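Play room / snack table walk-round
Zinow house, unit 7
Date: 2022-07-27
Form 537, copy to Fornier office

1. Table top
OK on damage, no chips found by hand along the edge. Surface not clean. Tiny dark specks and dust marks, see below. Wipe again w/ the Adier cloth, dry after. Very shiny top so check it from low down, specks dont show from standing.

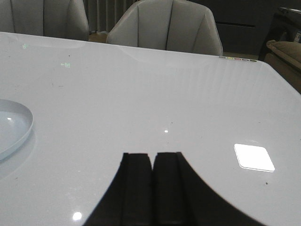
2. Table stability
Pushed at both ends, no rock. Feet pads ok. Recheck November.

3. Lights
All on, no flicker. Strong glare on the table, right side esp. Not a fail but ask Maksymiv re: diffuser, was asked last time too. No reply on file.

4. Plates
Light blue round, low rim. Ran thumb round rim, smooth. Pass. Goes back in the low cupboard after, not left out overnight.

5. Pretend food
Orange corn on the plate. Kernels molded on in rows, tugged at a few, nothing loose. Pass. Too big for the choke tube. Still needs adding to the toy list, item no. 928 is free.
Small thin dark bit on the table in front of the plate, hair or fiber maybe. Pick up before next group. 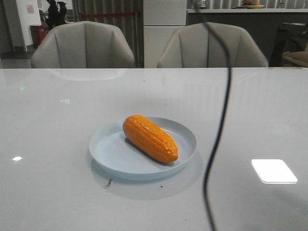 6. Chairs
Light gray, upholstered. Two at the far side of the table. Backs firm, no sag. Seat fabric to be vacumed, crumbs in the seams.

7. Cables
Black one hanging on the plate side of the room. Needs clipping up out of reach. FAIL until done, 30 days max, sooner pls.

8. Floor
Swept. Mat corner by door lifting, taped for now.

Result: pass w/ actions on 1, 3, 5, 6, 7, 8
Next check: November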